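Progress report to the Liepiņa fund – small storage for the Skarkden reading rooms
Prepared by Vija Lepik, for Gunārs Vasiliauskas

In this period we worked mainly on the small cabinets for the tables. The fund paid for 9 months of work, and we are now at the end of month 6. The spending is inside the plan. From the 200 sheets of board which we ordered in spring, the larger part is already cut, and the rest is kept dry in the Ditley store.

The visitors told us in the first test that metal handles catch on sleeves and bags. For this reason Indrek Dzene changed the drawer front. It has now a half-round notch in the middle of the top edge, and one finger is enough to pull it. We asked also for a lighter wood inside, so that small things like pencils and cards are easy to find.

Sarmīte Grigaitė collected 313 answers to our short question paper. Most people like the cream color together with the dark wood. A few wrote that the brown is too heavy for a small room, and we will discuss this with Ultance before the next painting.

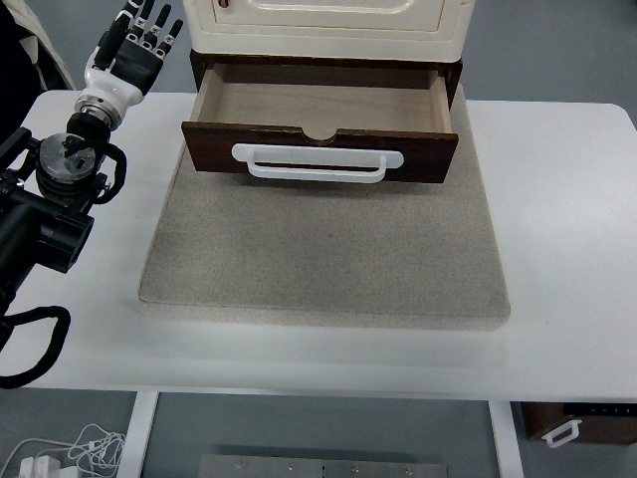

The drawers were still empty in October, as the dividers arrive later than we agreed. The supplier gave us a new date and we accepted it – the delay does not change the final delivery. In the next period we will fit the dividers, finish the instruction sheet and bring the first cabinets to Skarkden. We ask the fund to confirm the second payment before the transport is booked.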